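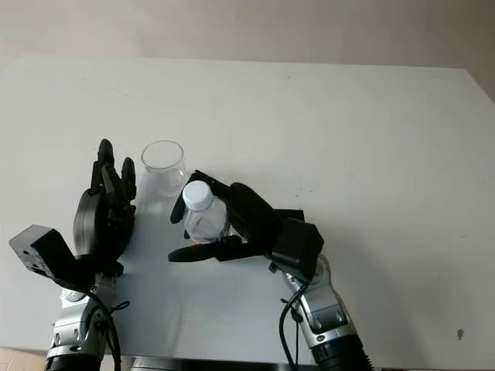

What makes a clear drinking glass hard to find on a white table?
Low contrast between the glass and the surface behind it. The table shows straight through, and the eye is left with the rim, a few reflections and whatever shadow the base throws.

4. Table, glass and bottle

4.1 The surface

All placements used a white top with a matte finish. We considered gloss and dropped it early. Under the ceiling lights in the Voltthorpe room a gloss top gave back a bright patch that moved as the participant leaned, and two of the pilot sessions turned into a test of the patch. Matte is also closer to what the day centers have, going by the Lakcombe visits in November.

White tops mark. Smudges, scuffs, the odd spot. We wiped between participants and not between placements, which means a mark made early in a session could still be there at the end of it. Kurian argued for wiping every time. Lobo argued that dining tables are not wiped between sips, and that a spotless top would make the glass easier to find than it is at lunch. We went with Lobo, but the point is a fair one and a reader running the same protocol may want to choose differently. A small dark spot close to the glass can pull the first reach. It happened, we have notes on it, we did not code for it.

Illuminance at the center of the top was set to 291 lux at the start of each session with the blinds down. The near half reads darker than the far half on any table where the participant sits between the lamp and the top, and no correction was made for this. Participants' own shadows are part of sitting at a table.

4.2 The glass

Clear glass was the condition of interest throughout. No print, no tint. The patterned tumblers suplied with the Pillai set were used for warm-up only and their data are not reported. We kept the glass empty. A filled glass has a waterline, and a waterline is a strong cue, particularly from a seated height where it shows as an ellipse inside the rim ellipse. Partial fills are for a later paper.

From above and in front, a clear tumbler on white offers three things to look for. The rim, if light is falling on it. Gray lines at the sides where the wall of the glass is seen edge on. And the shadow with its reflection on the top, just under the base. Participants who described their own method after the session mostly named the last of these. Several had been doing it for years without ever putting it in words. One said she looks for the puddle. She meant the shadow — we checked.

4.3 The bottle

A bottle was on the table for every placement in the paired condition. Reason for including it: drinks are seldom served as a lone glass, and the taller item gives the hand something to start from. Unnithan's earlier interviews were full of this. People find the bottle, then work sideways to the glass.

The bottle was plastic and stood upright. We tried the Feveo carafe as an alternative and gave it up, too heavy when full for four of the pilot group.
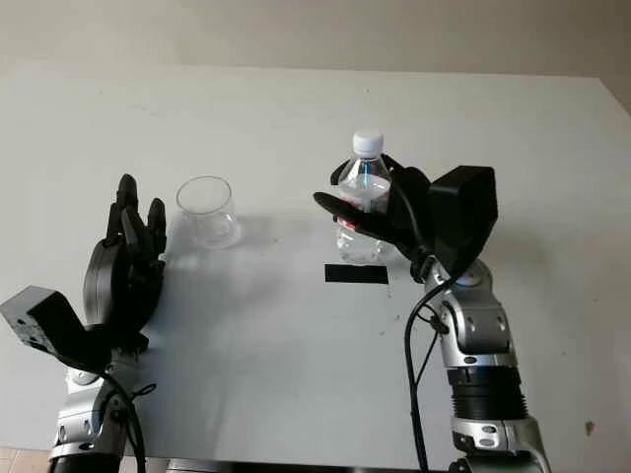

Figure 3. Clear glass cup and upright plastic water bottle on the white tabletop.

4.4 Arrangement

Left and right were swapped halfway through each session. In the first half the glass sat to the left of the bottle, in the second half to the right. Depth was varied as well, so that the glass was sometimes level with the bottle, sometimes nearer the seat, sometimes further back. Figure 3 gives the left arrangement. The gap between the two was not fixed to a single value and is given per placement in the supplementary sheet.

Handedness matters more then we expected. A right-handed person pouring wants the bottle on the right and the glass left of it, and when the layout was the other way around the bottle got moved first in a good share of placements, before any attempt at the glass. These were kept. We scored the first reach toward the glass whatever came before it.

4.5 Placements and scoring

There were 854 placements in total, of which 496 were paired (glass and bottle) and the rest glass only. A reach was scored as direct if the first contact was with the wall of the glass between base and rim. Contact with the rim from above was scored separately. So was any contact with the table within a hand's width of the base. Knocks were scored as knocks, full or partial.

In the paired condition 346 reaches were direct. Glass-only results are in Section 5, along with the breakdown by distance, and should not be read against this number until the seating difference described there is taken into account. Robichaud and Unnithan scored separately from the session sheets. Disagreements went to Lockwood, who had not been present for any session.

4.6 Things left out

No tablecloth, no mat, no tray. A dark mat under the glass is the usual advice and it is good advice, there is no open question in it that we could see. No ice. No straw. No second glass, though we would like to do that one next, two clear glasses side by side on white being the complaint we heard most at Lakcombe.

Background wall was plain and pale. Worth stating because a seated person looking down at the front of a table does not see the wall, but a person sitting back does, and with a pale wall beyond a white top the far edge of the table gets weak as well. Some participants felt for the near edge before reaching. We did not discourage it.

Room temperature not logged. Should have been, condensation on a cold bottle would change the grip, but the bottles were kept in the room overnight so probaly minor.

Print this section
E-mail this section

Related items
Rim contact and seated height: a pilot note (Kurian, Lobo)
Finding the bottle first: interviews on drinks at the table (Unnithan)
Dark mats, pale tables and where the glass ends up (Robichaud, Lockwood)
Supplementary sheet: gap and depth by placement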